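Home | Fixtures | Club News | Supporters | Contact

Custcombe newsletter – Ground and squad

Filed under: Men's First Team, Pitch Report

The north end of the Custcombe pitch will be out of use until the home game against Hesdale on Saturday. The drainage contractor, Pryor, has cut new channels behind the goal line and filled them with gravel and sand. Training moves to the lower field, where the marked area is 64 yards wide. The main pitch is 70 yards wide, so shape drills will be run with the fullbacks starting narrower than usual.

The back four has conceded 2 goals from open play since the switch to a higher line. Most shots against are now coming from outside the box. Set pieces remain the weak point – the near-post zone was left open at corners in the away game at Getadari, and the marking there has been changed from zonal to mixed.
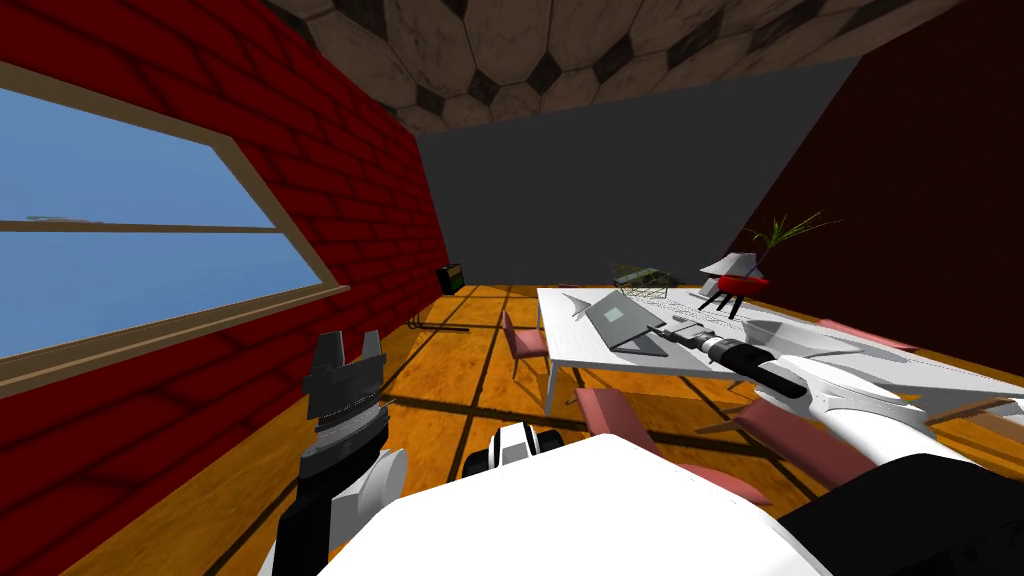
Issue 64, p. 2

Attendance for the last home game was 2,278. The east turnstiles will open earlier on Saturday to shorten the line on the road side. Season ticket holders should use the west gate as before.

The reserve game planned for the same pitch has been moved to the lower field and kicks off at 11 a.m. Studs longer than the league limit will not be allowed on either surface. Return travel for the second Getadari fixture is by coach, and seats can be booked at the club office until the end of February.

Last updated: February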